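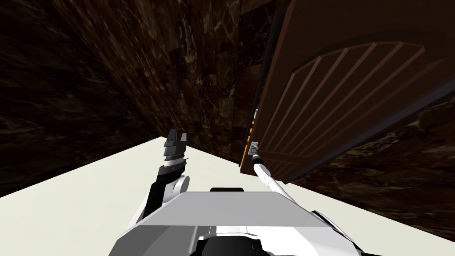 Ellery, April

Ticket: Profile pages on the Makers interview series lose their portrait captions after publishing
Raised by: Nafula Odera, series editor
Assigned to: Brodie Tamihana
Platform: Workix, with the Bimum gallery add-on
Status: Resolved, one follow-up open

Reported fault
Captions and photographer credits show in preview but vanish on the live page. Affects the ceramicist interview and the letterpress interview. Older profiles in the series are fine. The body text, pull quotes and links to the artists' shops are all present.

09:40 — Tamihana
Reproduced on both pages. The caption text is still in the database. The live template is not printing it. Cleared the page cache, no change. Cleared the Bimum cache, no change.

10:15 — Tamihana
Compared the two faulty profiles with the textile interview, which works. The faulty ones were written in the new interview layout. The textile one uses the old layout. Switched a copy of the letterpress page back to the old layout and the captions returned, but the question headings lost their styling. Not a fix.

11:05 — Odera
Please don't move them to the old layout. The artists have already approved the pages as they look now. The credits are the urgent part, as Ebony Quinlan's portraits were supplied on condition that she is named under each one.

11:20 — Tamihana
Understood. Added Quinlan's credit by hand at the foot of both pages as a stopgap.

13:30 — Flynn Rewi
Checked the new layout. It cuts any caption over 200 characters, and when it does so it drops the whole field instead of shortening it. Preview does not apply the limit. Every caption on the two pages includes a short biography of the artist, so all of them are over.

13:50 — Tamihana
Confirmed. Trimmed one caption to a single line on a test copy and it appeared on the live page with the credit.

14:35 — Rewi
Removed the limit in the layout settings and republished. All 8 captions now show on desktop and phone. Hand-added credits taken out again.

15:10 — Odera
Checked both pages. Credits correct. The caption under the last letterpress portrait runs very close to the newsletter box on a narrow screen.

15:25 — Rewi
Spacing problem in the Bimum style sheet. Logged separately and passed to Angus Ruawai. Until it is changed, keep the final caption on a page to two lines.

Last updated: April, 15:25

This site uses cookies to remember your settings. Accept | Manage preferences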